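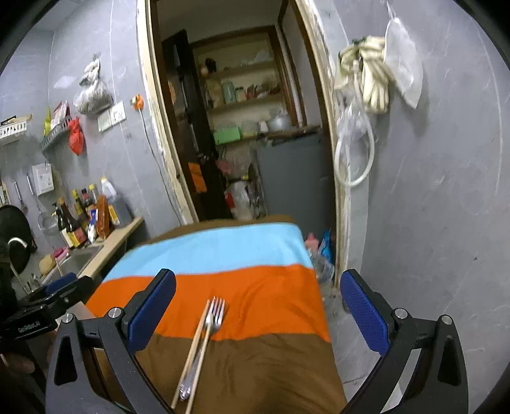

Clorngate 共享工坊参观记:一把自己攒的手持夹爪

惦记了大半年,终于去成了!2024年7月5日,我坐早班车到 Saltden,出站还要换一趟小巴,在河边那站下车,再往回走一段坡路。Clorngate 的门脸特别不起眼,门口堆着几块切剩的铝型材,我第一遍还走过了。

工坊一楼是公用的,两台打印机、一台小铣床、一排焊台,墙上用记号笔写着谁借走了扭力螺丝刀(写了好长一串,看来是抢手货)。二楼才是这次开放日的重点:一个叫 Agbayani 的小组,在做能叠衣服、收餐具的家用机械臂。他们先不急着装臂,而是做了一把手持的夹爪,人握着它干家务,把动作录下来,以后再拿去教机器。这个思路我在网上读过好多遍,亲手握住还是头一回,兴奋得手心冒汗!

夹爪是两根黑色手指,内侧各贴一块带纹理的蓝色垫子。组里的人说垫子换过 5 版,最早那版太滑,夹筷子一使劲就飞出去;后来又做得太软,捏叉子的时候垫子先起皱。我问能不能拿旧版比一比,他们真的翻出一个鞋盒倒在桌上,让我挨个捏过去。第三版的手感我其实挺喜欢,可惜边上容易开胶。

练手的活儿也实在:叉子、筷子,再加一块叠好的条纹布。筷子是公认最难的。叉子有弧度,柄总会翘起一点,指尖找得到缝;筷子细,两根还会打滚,落在布上会往褶子里陷。我试了 8 次,夹起来 5 次,其中一次在半空转了个圈又掉回去,旁边一圈人跟着"哎呀"。窍门是别从正上方直直往下扎,手腕稍微侧一点,让一边的垫子先贴住布面,再慢慢合拢。我后来改成这样夹,顺多了。

他们还特别强调要到真正的厨房里去录。工坊的桌子太干净,光线也太均匀,家里可不是这样:水槽边挤着酱油瓶和各种调料,墙上挂着汤勺、漏勺和塑料袋,门框磕掉了边,后面还连着一间小储物间。东西越杂,录出来的东西越有用。听到这里我马上想到自己家那个灶台,素材简直取之不尽!

下午有个小讲座,讲数据整理用的小工具 Cellska,组里自己写的,界面很朴素,左边放画面,右边放手指开合的曲线。目前攒了 790 段,退回重录的有 37 段,退回的理由都写得明明白白,最常见的是"手指没张开就往下走"。我坐在第一排看他们逐段挑,看得入迷,差点错过回程的小巴。

给想去的朋友留几条:
开放日不用预约,但上二楼要换拖鞋。
可以自带餐具去试夹,我看到有人带了一把儿童勺,非常好玩。
午饭自己解决,坡下有家面馆,拌面不错,辣油慎放。
相机可以带,拍别人的半成品先问一声。

他们打算 12 月再办一次,到时候机械臂应该能上桌了。我已经买了一包硅胶片和几颗螺丝,这个周末先把自己的第一版手指打出来,打好了再来更新。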